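April 21, 2026

Spent the whole morning on the blanket task again (yes, still in sim!) and my tea went cold twice. Marjan reckons my grasp planner hates cloth, and I'm starting to agree with her.
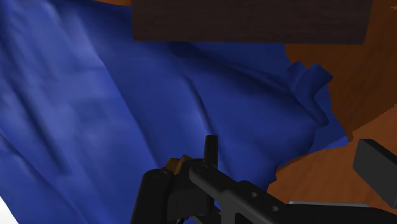
So why does the planner keep picking bad grasp points? Mostly the cost function, which scores every fold as if it were a stiff edge, so it goes for whatever's closest.

I rewrote that bit after lunch, with Noura on the phone telling me to favour wide flat areas, and queued 99 rollouts. Then I bumped the approach height up around 5 centimetres and started fiddling with the wrist limits
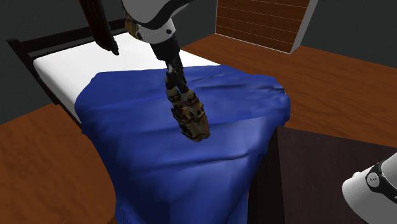
which I'd left far too tight back in September, silly me. Logs tomorrow, then the Kerkia merge.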